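Notebook, Sep 6, 2024
Lacing and pocket bench, Grenodbridge shop. League stick prep, week before the fall opener.
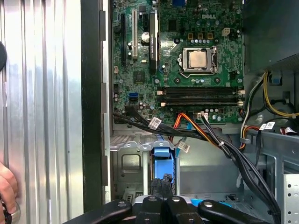

The Jostitz goalie left a message before I even had my coffee: the new mesh is throwing low again, everything past midfield dives at the attackers' feet, and could we please look at it before the opener. Also the crease stick feels "like scooping soup." Fair enough!

So that set the morning. I pulled the goalie head first and the pocket was way deeper than I left it in August. My own notes say mid-low pocket, two shooting strings, nothing fancy. What I had in my hand was a bag. The mesh is the soft Sastell stuff (I complained about it on the previous page, go look) and it just keeps giving. Every time somebody pounds it with the heel of a hand the bottom drops a bit more, and then the ball rides down low and comes out late with that hook on it.

What I did, in order, so I don't have to guess next time:

Took out the bottom string and moved the mesh up one row. Retied with the double knot, not the slip, I know the slip is faster.
Tightened both sidewalls from the third hole down. Left side was looser than the right by a good finger, my fault, I strung that side while talking on the phone.
Swapped the top shooter for a flat lace, left the lower one as nylon.
Threw 13 balls at the wall behind the shop from the painted line. Three still came out low, the rest hit at chest height or a touch over.

I can live with that. I'd like it better with one more row taken out, but then the hold gets twitchy and I'd be hearing about rebounds instead. Leave it. Let the goalie throw with it at warmups for a couple of days and then decide.

The Uchida sticks. Ugh. They came over in the big canvas bag with no tags, so I can't tell which belong to the attack and which to the midfield group, and they like them strung differently. I wrote 231 on masking tape and stuck it on the one with the cracked scoop, which is the old locker number scratched into the shaft. That head is done. The crack runs through to the second hole and I'm not gluing it, a ref will pull it at the stick check anyway and then we're short one in the middle of a game. It goes in the parts bin (the screw is fine, save the screw).

Pocket depth check on the others went better than I expected. I used the flat table and a ball, sighting across under the sidewall the way the refs do it. One was plainly too deep, daylight over the ball, so I pulled the leathers up until it passed and then a hair more, because the leathers will stretch again the first time they get rained on. Somebody please don't "fix" it back.

Small rant about cord. We're down to the end of the white spool again. I'd written 838 feet left on the cardboard at the start of August, and I don't see how we went through it that fast unless people are using sidewall cord to tie up the practice nets. Use the orange stuff for nets! It's right there on the hook and it holds up better in the sun anyhow.

Net repair, since I'm on the subject: the Grenodbridge goal has a hole low on the left post side, big enough for a ball to sneak through. That's how we got that awful argument in the scrimmage over whether it went in. I patched it with around 19 ties and doubled the lacing along the ground bar. It isn't pretty. Check the other goal too, I didn't get to it, the light was going.

Still to do before the opener:
Second goalie stick, same changes if the first one works out
Ask Uchida for a list of who plays what
New end caps, two shafts have bare ends and can't go on the field like that
Order white cord, and maybe try a stiffer mesh instead of Sastell for the keepers

I left the goalie stick on the top rack with the head up. Don't hang anything off it, please, the pocket is still settling.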